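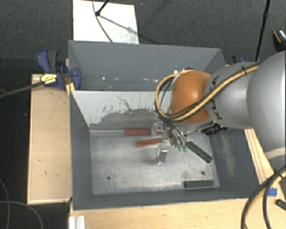

Avormont, 10/09/2022

Storard parts storage project
Progress report to the Mkhize Fund, second period

Work in this period was mostly on the bins and the surfaces they stand among. The shelving was finished before the last report and has not changed. The labels are behind, and the reasons are given further down.

Bins

The divided bins are now in daily use. They are the dark grey ones with tall walls and a partition across the width, giving a front and a rear compartment. We chose the divided type in the first period so that one bin could hold two kinds of part, and so that a half-used batch could be kept apart from a new one. The front compartment is used for stock being drawn down and the rear for the next batch.

We checked all 300 bins for wear at the end of August. Most of the marking is on the partitions. The typical case is a ragged darker patch on the lower half of the partition's front face, with a scratch or two above it. The outer walls had fewer marks. None of the partitions has cracked or come loose, and we do not propose to replace any bins on account of surface marks alone.

We had planned to line the compartments with felt. We tried this in 15 bins and have dropped it. The felt lifted at the corners, small washers worked their way under it, and it had to be taken out for cleaning. The money set aside for felt has not been spent. We would like to move it to the label line in the budget and ask for your agreement to this.

Surfaces

The old metal-topped tables have gone from the sorting area and the bins are now set among pale wooden surfaces. The staff asked for this in the spring. The old tops were noisy and dark parts were hard to find on them. The new tops were sanded and sealed in July, and one had to be done a second time when the sealer stayed tacky. We lost four working days on that.

The openings for the bins were cut slightly too tight on the first table. They have been eased by hand, and the remaining tables were cut to the corrected size. A paper pattern of the correct opening is kept in the drawer under the packing bench.

Sorting and counting

At the start of the project the loose stock was in cartons, coffee cans and drawers, and the stock book did not agree with any of it. We estimated about 2,000 separate lots. By the end of this period 1,032 lots had been sorted, checked against the book and given a place in the bins or on the shelves.

The easy material was done first, so the rate will drop. What is left includes most of the mixed fasteners, the old hinge stock and several cartons of fittings that came with the building and have no paperwork. We have set a rule for these. If a part can't be matched to anything in the book after one attempt, it goes into a carton marked for review and the sorting moves on. The review cartons will be gone through together in the winter, when orders are slow.

Two entries in the book turned out to cover the same item under different names. Both have been kept for now, with a note in the margin of each.

Labels

Labels are the weak part of this report. The first set, supplied by Vako, was printed to our order, and our order had the wrong width. The labels overhang the bin rim and catch on sleeves. Vako printed what we asked for and the cost is ours. We have used the wrong set on the shelves, where the width does not matter, so they were not wasted.

A second set in the right width has been ordered. Until it comes, the bins carry handwritten tape. The tape is readable but it picks up dirt, and some strips have been rewritten twice.

Cleaning

Dust and small flecks gather at the bottom of the bins, particularly in the rear compartments, which are emptied less often. Bins are now wiped out whenever a batch is finished. This was not in the original plan and takes a little time each week. We have not asked for extra hours for it.

Spending

Bins: complete, on budget.
Tables and finishing: complete, slightly over because of the second sealing.
Felt: not spent, transfer requested.
Labels: first set paid, second set ordered.
Lighting over the sorting area: not started.

The lighting was due in this period. The electrician's visit was moved twice and is now set for October. Sorting stops early on dark afternoons in the meantime, which will matter more as the days get shorter.

Next period

We expect to fit the second set of labels, have the lights put in and carry on with the mixed fasteners. We also want to try keeping the front compartments for the parts drawn most often, whatever the batch, on one table only, and compare picking times with the others before changing the rest.

Please let us know about the felt money before the end of October if possible, as the label invoice will be due then.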